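Planner timeouts at the sink

Jul 1, 2021

I spent most of the week on Planlow, our motion planning layer. It kept timing out whenever the arm had to work near the faucet. The collision margin was set to 9 cm everywhere, so the planner saw the back of the sink as one solid wall. I split it into zones and dropped the faucet zone to 3.
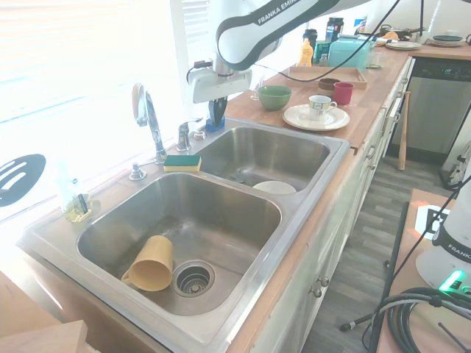
Gripper over the blue object behind the faucets.

The time limit is now 510 ms per query. If a query fails, we retry from a different elbow pose before giving up. The retry code is short and I should have written it sooner.

Perception is next. Thin and shiny things give us bad depth, and a fork is both.
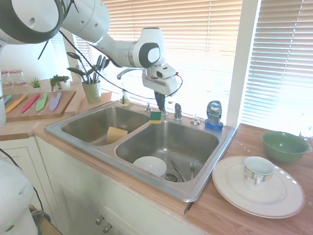

I want the segmentation output to carry a confidence value per point, so the planner can ignore the worst ones. That will probably take until August.

Comments

Thiện Hứa: Are the zones set by hand?

Reply: Yes, in a config file for now.

Recent posts
Moving our logs to Zeltbridge
Joint limits, again
8 notes on Jultetti

Back to top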